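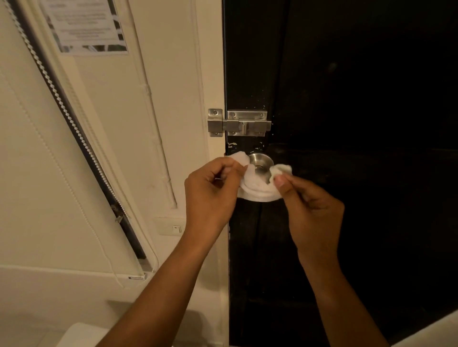
Minutes of the spring house meeting, Van Dusen House, 10 May 2025, held in the front room and started at 9 a.m. Consuelo Trujillo in the chair, Unit 6 taking notes. Every unit was represented except Unit 3, who had sent comments by e-mail, and these were read out under the items they belong to. The main business was the doors. They were last dealt with in December, when only the hinges were oiled, and the metal and the paint were left for spring. The dark doors are to be cleaned first and touched up after. Knobs are to be done with a soft white cloth, wrapped right around so that the underside gets wiped as well as the face. The paint between the knob and the barrel bolt has chipped near the edge of the door, and pale spots show through, so that stretch goes on the touch-up list.

1. Minutes of the last meeting

Accepted with one correction. Under "Basement," the sentence "the shelf will be removed" should read "the shelf will be moved." Unit 5 asked that the correction be posted by the mailboxes, as the shelf did in fact get removed. Agreed. See also item 6.

2. Door hardware

Consuelo had gone through what is on the doors. Knobs and bolts are stainless steel with a brushed finish, and the group agreed that nothing abrasive should be used on them. Steel wool was used on the side door by a previous tenant and the scratches are still there. Dish soap in warm water, wipe, then a dry cloth, wiping along the grain of the brushing.

Unit 2 asked about metal polish. Unit 4 has half a bottle of the Gosum polish and has used it on her kitchen faucet without trouble. After some talk it was agreed that soap comes first and polish is used only where fingerprints will not come off. Polish goes on the cloth, never straight on the knob. Unit 4 pointed out that it gets into the keyhole otherwise and the key comes out gray for a week.

The barrel bolts are to be wiped at the same time. The square keeper plate on the frame side collects dust around the screw heads, and an old toothbrush is the easiest thing for that. People should slide the bolt back before cleaning the housing, wipe the bar itself, and run it back and forth a few times when done. Any screw that turns freely should be reported to Consuelo. Please do not tighten it with a kitchen knife.

Unit 3 (by e-mail) asked whether the bolts could be replaced with chains. Discussed briefly. The general feeling was that the bolts work and the holes are already there. Not taken further. Unit 3 to be told.

Unit 1 reported that her bolt catches when the weather is damp. Unit 5 will look at it on the next dry day and again on the next wet one.

3. Paint on the doors

This took the longest.

The door color is a very dark brown. Unit 2 has always understood it to be black, and the last can bought was black, which explains the patch on the back door. Consuelo brought the lid of the original can. It is from Gollumetti, and the color name has been painted over, but the store on the corner should be able to match it from a dried chip. Unit 6 to take a chip in.

There was a discussion about whether to touch up or repaint. Unit 5 was for repainting every door completely. He thinks touch-ups always show, and that the flaking will start again an inch farther along. Units 1, 2 and 4 were for touching up this year and seeing how it holds. Unit 3's e-mail said "whatever is cheapest." It was decided to touch up. Unit 5 asked for his view to be in the minutes and it is.

Method, as agreed:

Wash the area around the knob and bolt with soap and water and leave it overnight. Hand grease is the reason the last touch-up came away.

Scrape off whatever is loose with a plastic scraper. Do not dig at paint that is holding.

Sand the edges of the chipped spots lightly with fine paper, wipe off the dust, and let it dry.

Tape around the knob and the bolt plate. The frames are white and get taped also.

Two thin coats with a small brush, the second one the next day.

Door stays propped open until the first coat is dry to the touch. Whoever is painting should be at home for this.

Unit 1 asked about the age of the paint underneath and whether it should be tested for lead before anyone sands. Good point, and not one we had thought of. Consuelo will buy test swabs and no sanding happens until the results are in. If any door comes up positive, that door is left alone and we will get a quote from a contractor.

4. Cloths and supplies

The cleaning closet is in poor shape. The cloths are mixed in with the rags used on the bikes, and at least one person has wiped a mirror with the wrong one.

Decided: white cloths are for doors, knobs, switches and glass. Anything colored or already stained is for floors and bikes. The white ones go in the upper bin and the others in the bucket. Unit 4 will wash the white ones with the hall mats out of the machine this time, no fabric softener, as it leaves streaks on the metal.

Unit 2 offered old pillowcases and a bedsheet to be cut up. Accepted with thanks. They should be cut large enough to wrap around a knob with some left over to hold on to – the small squares we have now slip off, and people end up rubbing with their fingertips.

Dish soap to be refilled from the big container under the laundry sink. The yellow spray bottle with no label is to be thrown out. No one present could say what is in it.

5. Money

There is $530 in the house fund. The door work comes out of that: paint, two small brushes, tape, fine sandpaper, a plastic scraper and the swabs. Receipts to Consuelo in the envelope inside the closet door. Unit 5 asked whether the remainder could go toward a new mat for the front entrance. Left until we know what the paint costs.

Unit 6 was paid back for the light bulbs.

6. Basement shelf

The shelf that was to be moved is gone. Unit 5 took it to the curb on the strength of the December minutes, and it was picked up the same morning. The jars that had been on it are on the floor next to the dryer. Owners are asked to collect them. Unit 1 would like the shelf replaced and has her eye on a metal one that Jinine, the café next door, is getting rid of when they redo their storeroom. She will ask. If it is too tall for the basement stairs then we are back where we started.

7. Who does what

The cleaning of knobs and bolts can begin at once and does not have to wait for the paint. Each unit does its own door, both sides. The shared doors are divided up as follows.

Front door: Unit 2
Back door: Unit 5, including the black patch when the right paint arrives
Side door: Unit 4
Basement door: Unit 6
Laundry room: Unit 1 and Consuelo together, as that door sticks and one person has to hold it

Unit 3 has been given the hall closet in his absence and can swap if he finds someone willing.

Unit 2 asked how often the knobs should be wiped once this is done. Once a week was suggested and met with silence. Agreed on every other weekend for the shared doors, more when someone in the house has a cold. A sheet will go up on the inside of the closet door. Own doors are up to each unit.

8. Other business

The hall light by the stairs hums. Unit 6 has changed the bulb and it still hums. Consuelo to call the electrician.

Packages are being left on the radiator cover. Please take them up the same day.

Unit 4 is away for part of next month and would like someone to water the fern on the landing. Unit 1 will do it.

Unit 5 asked again about the squeak on the front steps. Same answer as in December: it is the third board, and it needs a longer screw. He has now been asked to put one in.

Actions

Consuelo: lead test swabs, reply to Unit 3 about chains, electrician.
Unit 1: ask next door about the shelf, fern.
Unit 2: pillowcases and sheet, cut and in the upper bin.
Unit 4: wash the white cloths.
Unit 5: look at the bolt in Unit 1, screw for the front steps.
Unit 6: paint chip to the store, type up and post these minutes, closet sheet.

Next meeting to be set once the swab results are back. Coffee was from Unit 2, and the blue thermos left on the windowsill is hers.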